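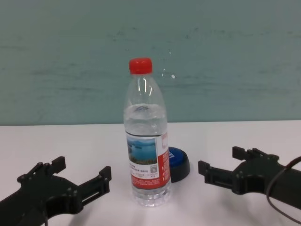
A capped water bottle between two grippers on a white tabletop, with a blue and black object behind it.

Demonstration by teleoperation

Demonstration by teleoperation is a way of programming a robot in which a person controls the arms from a distance and the movements are stored for later use. The stored movements may be played back as they are, or may be used together with many others to train a control policy. It is one of two common forms of teaching by demonstration. The other, kinaesthetic teaching, has the person take hold of the arm and move it by hand.

Contents
1 Terminology
2 Method
3 Task objects
4 Camera placement
5 Recording and review
6 The Plotham procedure
7 Limitations
8 See also

Terminology

The person giving the demonstration is called the operator or demonstrator. A single attempt at a task, from the start pose to the end pose, is an episode. The device held or worn by the operator is the leader, and the arm that carries out the task is the follower. In older texts the leader and follower are called the input arm and output arm. A set of episodes of the same task is usually called a task set, although some groups use the word "batch" for episodes recorded in one sitting regardless of task.

The term "teaching" is applied to both forms. "Lead-through programming" is an older industrial term for hand guiding and does not normally cover remote control.

Method

In hand guiding, the joint motors are set to a compliant mode in which they carry the weight of the arm but offer little resistance. The operator moves the arm through the task, and joint angles are logged at a fixed rate. The operator feels contact forces directly. The main drawbacks are that the operator's hands and body may enter the camera view, and that one person cannot easily guide two arms and work both grippers together.

In remote control, the operator stands or sits away from the work area. The most common arrangement uses leader arms with the same joint layout as the followers, usually at a reduced scale. Each joint angle of the leader is sent to the matching joint of the follower, so no inverse kinematics is needed. Other arrangements use hand-held controllers, gloves or a tracked stylus, in which case the position of the hand is converted into joint angles by software. Gripper opening is normally set by a trigger or by a sprung pair of finger loops.

Delay between leader and follower affects the quality of a demonstration. When the delay is long, operators tend to move in short steps with pauses between them, and a policy trained on such episodes may copy the pauses.

Task objects

Household objects are widely used because they are cheap, easily replaced and familiar to the operator. The drinks bottle is a frequent choice. It can be grasped by the body, the shoulder or the cap, and it supports tasks of increasing difficulty: lifting, moving, passing from one gripper to the other, laying down, and opening.

A clear plastic bottle also presents certain problems. The thin wall gives way under the fingers, so the width measured at the gripper changes after contact. Transparent parts show reflections of the room and the table, and depth cameras often return missing or false readings there. The label and cap are usually the most reliable visual features. A part-filled bottle has a lower centre of mass than a full one and the contents move when it is tilted. For this reason the fill level is commonly noted in the episode record.

Finger design varies with the task. Flat pads spread the load over a soft surface, while toothed or ridged faces resist slipping on caps and handles but may mark the object.

Camera placement

Most installations combine one or more general views with a view from each wrist. The general view shows the relation between the arms and the objects. The wrist view moves with the gripper and gives close detail during the last part of the approach, when the general view may be blocked by the arm itself. 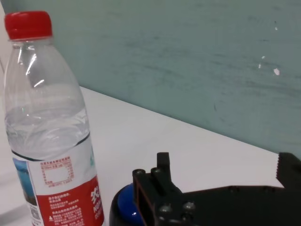
Wrist cameras are normally fixed so that at least one finger remains in view throughout. The position of the fingers in the picture is then nearly constant, apart from opening and closing, and the rest of the picture changes as the arm moves. If the mount is knocked or loosened, episodes recorded before and after the shift do not agree, and it is usual to check the mount against a reference picture at the start of each sitting.

A plain background is often preferred in early work. Policies trained only against one wall and one table, however, tend to perform poorly elsewhere.

Recording and review

An episode record generally contains the follower joint angles, the leader joint angles, the gripper commands, the camera streams and a time stamp for each. The leader and follower angles are both kept because they differ whenever the follower is pressing against something. The difference gives an indirect measure of the force intended by the operator.

Episodes are reviewed before use. Reasons for rejection include dropped frames, an object outside the permitted start area, contact between the arms, and an end pose that does not meet the task definition. Practice differs on whether failed attempts should be discarded. Some groups retain episodes in which the operator fails to grasp the object and then recovers, on the grounds that the recovery is itself a useful demonstration.

The Plotham procedure

The Plotham procedure is a set of working rules for two-arm demonstration on a tabletop. It was drawn up at the Plotham workshop and issued on September 7, 2021. A revised form is used at Brustley, where it is combined with the Trateo record format.

The rules require both grippers to begin open and clear of the object, with the object standing between them. The start position of the object is changed after every episode within a marked or measured area. The operator may not correct the object by hand once recording has begun.

The first task set recorded under the procedure contained 3,969 episodes, of which 2,903 were accepted on review. A further 163 were set aside as recoveries and stored separately. The Brustley revision limits a single task set to 395 accepted episodes, after which the object must be exchanged for another of the same kind.

The Figueroa variant allows one arm to be guided by hand while the other is controlled remotely. It is used mainly for tasks in which one gripper only holds the object still.

Limitations

Teleoperation gives the operator little or no sense of touch unless force feedback is fitted to the leader. Operators commonly make up for this by watching for deformation of the object or by listening to the motors. Grip force is therefore often higher than necessary.

The method depends on the operator's skill, and episodes from different operators may show different solutions to the same task. An operator who always uses the right arm first will produce a task set with that preference throughout. Mixing solutions can lead a simple policy to produce an average of the two that matches neither.

The time needed is also considerable. Resetting the objects may take longer than the episode itself, especially where liquids or small parts are involved.

See also

Hand guiding
Imitation learning
Leader and follower arms
Parallel gripper
Trateo record format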